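Chapter 6
Small Parts, Long Careers: How Screen Actors Build a Working Life

By the end of this chapter you should be able to read a screen credit and say what it tells you about an actor's standing on a production; trace the path from self-tape to callback to offer; explain the difference between a session fee and a residual; and write a short, accurate biographical note for a performer who isn't famous yet.

Key terms: day player, recurring role, billing, self-tape, sides, chemistry read, hold, residual, showreel

6.1 Starting at the bottom of the call sheet

Pick any streaming series you love and let the closing credits run. Don't skip! After the leads and the guest stars you'll reach the names that go past in a blur: Second Paramedic, Girl at Party, Man with Ute. Every one of those people auditioned, signed a contract, learned lines (or one line), turned up before sunrise and did the job. Some of them will be leads in a few years. Most will go on working in roles of this size for decades, and plenty of them are very happy doing so.

Popular writing about actors starts with the big break, usually because the big break is where the writer first heard of them. The years before it shrink down to a sentence. We want to stretch that sentence back out, because those years are where you can see how the industry hires.

We'll follow one performer through the chapter. Hui-mei Ko grew up in Brisbane, studied drama part-time, and was cast in the family comedy series Todari at the age of 22. Her character had no name in the first script. She was listed as Barista, she had two lines, and she was booked for a single day. Nine episodes later the barista had a name, a flatmate and a grudge against the lead's brother.
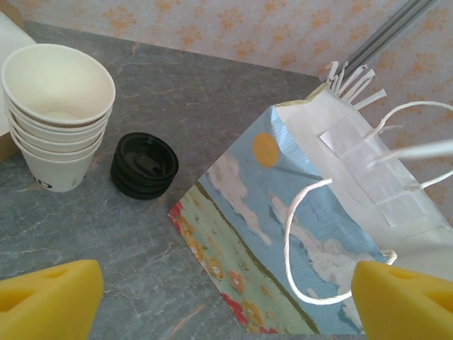 They'd already cast somebody else for the flatmate before they knew I was staying, says Ko, so I had to go back in and read with her, and I was more nervous for that than I'd been for the first audition. With two lines you just say them and go home. Once they're thinking of keeping you, you start wanting it.

That second visit is called a chemistry read, and we'll come back to it in 6.3. For the moment, notice what she says about wanting it. A day player has very little to lose. A recurring player has a future on the show to worry about, and it changes how people behave in the room.

6.2 Reading a credit

Credits are negotiated. An agent may spend longer arguing over where a name appears than over the fee, and once you know the basic vocabulary you'll never watch a title sequence the same way again.

Series regular. Contracted for a set number of episodes across the season, usually named in the opening titles. The production has first call on the actor's time.

Recurring. Appears in several episodes without being contracted for the whole season. Often engaged a few episodes at a time, which keeps the writers flexible and the actor guessing.

Guest. A substantial part in one episode, or a story running over two.

Day player. Speaking role, booked by the day, credited at the end.

Featured extra. Recognisable on screen and perhaps given something particular to do, but no scripted dialogue. Frequently uncredited.

The categories leak into one another. Ko was a day player in episode one, a guest in episode four and recurring from then on, and her end credit changed each time. In the second season she moved to the opening titles, in the last position, with the word "and" in front of her name. Fans took that as an insult. Her agent had asked for it! The final spot is easy to remember, and on an ensemble show it can be worth more than a place in the middle of the pack.

Be careful, too, with credit databases. Entries are often submitted by users, early student films get mixed in with paid work, and two actors with the same name may be rolled together. If you're writing about a performer, check the credit against the episode itself wherever you can.

6.3 From self-tape to offer

Thirty years ago a first audition nearly always meant a waiting room. These days it usually means a blank wall at home, a phone on a stack of books and a patient friend reading the other part. The actor receives the sides (the pages for the scene), often in the evening, with a deadline the next day or the day after.

Casting directors will watch a great many of these. For the barista, the Todari office received 80 tapes and asked six performers to come in. The casting assistant's notes, which the production has kindly let us draw on, are wonderfully brief. One says "funny, too big". Another says "good, but is she bored?" Ko's says "listens".
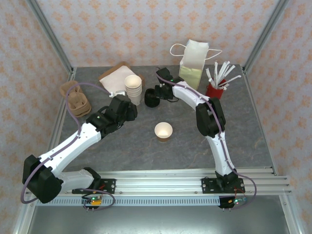 Listening is a much bigger part of screen performance than beginners expect. In a two-line role the camera may stay on the lead for nearly the whole exchange, and the supporting player's job is to give the lead something real to respond to. Editors love an actor who is alive when they aren't speaking, as it gives them somewhere to cut. It's a skill you can practise, and Activity 2 at the end of this section will get you started.

After the callback comes the hold. The production asks the actor to keep certain dates free while decisions are made further up the line. A hold isn't an offer. Actors on hold have turned down other work and then been released without a role, and there is generally no payment for the wait. Ko's hold for episode four lasted most of August. She kept her weekend job at a shoe shop and told only her sister.

Then there's the chemistry read, where two or more performers are tried in combination. Producers aren't looking for the best actor in the room at this point, as everybody there can act. They're looking at height, rhythm, contrast, whether one laugh sets off the other. You can give the performance of your life and lose the role to someone who happens to be a better foil. Understanding this early saves a lot of heartache.

Activity 1. Choose a series you know well and find a character who was introduced in a minor role and later promoted. Watch the first appearance. Write a paragraph on what the performer does that goes beyond the lines.

Activity 2. In pairs, play a short café or shop scene with the camera (a phone is fine) on the person who says the least. Play it back with the sound off. Swap and repeat.

6.4 Being paid, and being paid again

Money is where celebrity writing gets really unreliable. Websites publish "net worth" figures for actors who have never discussed their income, and those figures are then copied from site to site until they look like facts. Treat them all as guesses. The structure of an actor's income, on the other hand, is quite knowable and a good deal more interesting.

The session fee or daily rate pays for the work on set. There may be separate payments for fittings, rehearsals, travel and overtime. A residual is a further payment tied to later use of the program: a repeat, a sale overseas, a move to a new platform. Some contracts replace residuals with a single buyout at the start. Which is better depends on how long the show lives, and at the time of signing that's anybody's guess.

Commercials follow their own rules. Between the first and second seasons of Todari, Ko appeared in a campaign for the footwear label Cluretti. The shoot took two days. The contract covered a fixed period and barred her from advertising any other shoe brand while it ran, so she was being paid partly for the work and partly for staying out of a competitor's ads. Exclusivity of this kind is common, and a cheap campaign with a broad exclusivity clause can cost a young actor more than it earns. 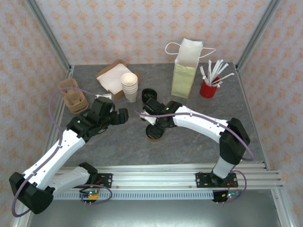

Representation also comes out of the fee. Ko signed with the Chiu agency after her fourth episode, and the agency takes a commission on the work it negotiates. Before that she'd read her own contracts at the kitchen table with a highlighter, and she recommends every student do it at least once. Ask about any clause you can't put into your own words.

6.5 Writing about the not-yet-famous

When the thriller Rivis was announced with Ko in the cast, short profiles of her popped up overnight. One gave her the wrong home city. Two gave her different birthdays. Several filled their word count with her star sign.

You can do so much better with very little. Start from what has been confirmed: the credits, the training, interviews the performer has actually given. Leave family out unless they've spoken about it publicly themselves. If a date is unknown, omit it, and don't spend a sentence telling the reader that it's unknown. Above all, describe the work. A reader who finishes your note wanting to watch episode four has been well served.

Turn now to the first case study, where you'll find the sides for Ko's original audition set beside the scene as it was broadcast. Read the sides aloud before you look at the transcript.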